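Thread: Plate stops turning halfway through. Coupler or motor?
Board: Kitchen & Small Appliances
Page 1 of 1

ruchti_road
Posted 9/15/21

White countertop microwave, came with the apartment, predates me and possibly the building. The turntable starts fine, goes maybe half a turn, then sits there and hums like it's thinking about something. Food comes out lava on one side and frozen on the other. The thing heats fine otherwise.

I've washed the glass plate. I've washed the roller ring. I've turned the plate upside down, which my brother-in-law swore by and which made it worse. Before I spend money on it, is this usually the little plastic coupler in the middle or the motor under it? And is it worth fixing at all, when a new one costs about the same as dinner for two?

oldmittens
Coupler. It's always the coupler. Pull it straight up off the shaft and look inside. If the hole is round, that's your problem. It's supposed to be D-shaped or have a flat on it, depending on make.

B. Brunner
Moderator
It is not always the coupler. With a coupler that has rounded out, the motor keeps going and the plate doesn't, and you hear it skipping. A hum with no movement at all is more often the motor, or something jammed under the ring. Take the plate and ring out, run it with a mug of water in there for 20 seconds and watch the coupler. If it turns, look at the ring. If it doesn't, motor.

And please don't run it empty. I've typed that sentence on this board more often than I've typed my own name. (Balthasar, for the new people.)

oldmittens
I've fixed four of these and it was the coupler every time.

B. Brunner
Moderator
I don't doubt it.

Koltitano
Can I put in a word for the roller ring? Everybody washes it and then drops it back in with one wheel half off its pin. Ours did exactly what the OP describes. I was ready to order a motor. My mother pushed the wheel back on with her thumb and went back to her crossword.

Also, check that the plate is the right plate. People break one, buy "close enough" on an auction site, and the lugs underneath don't meet the coupler. Mine is the plain sort, nothing exotic:
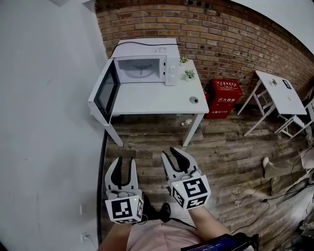
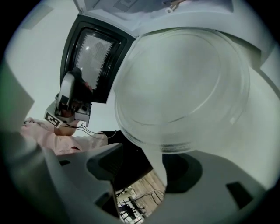 Door open on the white one. Turntable in the first, door window and mesh in the second.

If your plate rocks when you press on the rim, it isn't seated. Lift it, wiggle it, set it down again. Costs nothing.

zelden_dave
Nice brick wall. We had that in our last place and it shed grit into everything, including, I'm fairly sure, the microwave.

Going to be the voice of doom here. A turntable motor is a cheap part and an annoying job. On a lot of models it's under the floor of the oven, behind a panel you either unscrew or snip out. Several how-to pages tell you to snip it, then flip the piece over and screw it back. I did this once. The panel now buzzes in a key I'd call B flat. I'd throw the thing out.

Koltitano
Throwing out a microwave over one small motor is how we ended up with the recycling center we have.

zelden_dave
I live next to the recycling center. They have some very nice microwaves.

R.Frei
Repair tech for a long time, mostly washers, so take this for what it's worth.

Unplug it before you touch anything. Stay out of the main cabinet. The capacitor in there can hold a charge after it's unplugged and it doesn't care how handy you are. If your model lets you reach the turntable motor from underneath without taking the outer cover off, that's a different job and most careful people can do it. If it doesn't, pay someone or replace the unit.

When you order, match what's printed on the old motor: voltage, rpm, shaft length. They look identical and they are not. I once had a box from a supplier called Fovutus with 2 different shafts in the same bag under the same part number.
– Rupert

oldmittens
Fovutus sent me a coupler once that would have fit a cement mixer. So, a coupler. As I was saying.

ruchti_road
OK, did the mug test. Plate and ring out, mug in, watched through the door with a flashlight like a burglar. The coupler turns, stops, twitches, turns back the other way. Never skips. So not the ring, sorry Koltitano, although one of the wheels WAS half off and I'd like your mother to know that.

B. Brunner
Moderator
Going back the other way on a restart is normal for that kind of motor. Stopping and twitching isn't. That's your motor.

oldmittens
Could be a stiff coupler.

B. Brunner
Moderator
Could it.

ruchti_road
There's a panel underneath held by one screw, so no snipping. Motor ordered. In the meantime I'm opening the door at halftime and turning the plate by hand, like the pioneers did.

zelden_dave
Post a picture of the old one when it's out. And keep the screw somewhere that isn't the counter.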